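Proceedings > Full Papers > Manipulation Data > Section 4
Search this volume Enter title, keyword Go

4. Recording rules

4.1 Scope

The rules in this section apply to all tabletop recordings made with hand-held grippers at the Senico and Birero sites. They cover object placement, the start and end of an episode, and the conditions under which an episode is rejected. Hardware calibration follows the procedure in Section 3 and is not repeated. The rules were fixed on 8th February, and episodes recorded under the earlier draft are excluded from the counts reported below.

4.2 Placement of objects

Objects are placed within reach of a seated or standing operator. Contact between objects is allowed. The draft required a clear gap between neighboring objects, but the gap made grasps easier than those met in later tests, and the requirement was dropped in March of the pilot year. Containers must be open at the start of the episode and may stand at any angle to the table edge. A container may already hold objects, provided that these are listed in the episode record under "initial contents."

Table coverings are not standardized. Patterned cloth is accepted. Where a cloth is used, the operator checks that it does not slide when a container is pushed lightly from the side.

4.3 Start and end of an episode

An episode starts with the gripper open and neither finger in contact with any object. Both finger pads must be visible to the gripper camera. The operator holds this pose for 2 seconds before the first approach. The same hold is applied at the end, after release and withdrawal. Episodes without a complete hold at both ends are trimmed where possible and otherwise rejected.

Figure 4 gives a reference view for the approach phase. The pads face each other across a cluster of small toys, and an open gray box containing two strings of black beads stands just beyond. In an episode of this type, the beads are entered as initial contents and the toys as task objects.

4.4 Grounds for rejection

An episode is rejected if the operator's free hand touches a task object, if an object leaves the table, or if tracking is lost for more than 10 consecutive frames. A failed grasp is not a ground for rejection. It is labeled as a failure and kept, together with any second attempt made before the closing hold. Background clutter is not a ground for rejection either. Walls, floors, furniture and stored goods may appear in view, but readable personal documents may not.

Two reviewers applied these criteria independently to a trial set of 114 episodes, using the Danko labeling tool. They disagreed on 23, mostly over brief contact by the free hand. The wording was then changed from "interferes with" to "touches," and the disputed episodes were reviewed again. The remaining differences were settled jointly, and the result was stored in the Borna index with the reason for each decision.

Figure 4. Approach phase with the gripper open, toys between the finger pads, and an open container behind them. 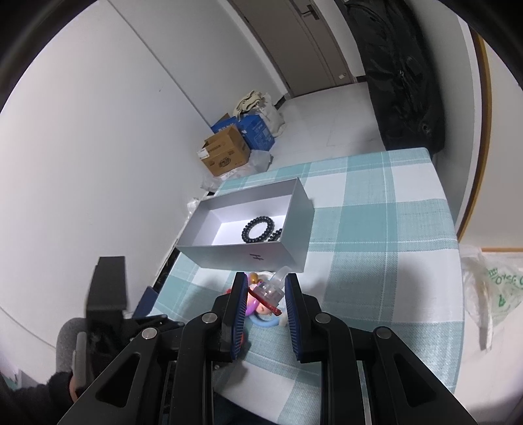 Changes to the criteria after this point require a new version number, and episodes recorded under different versions are not merged into a single split.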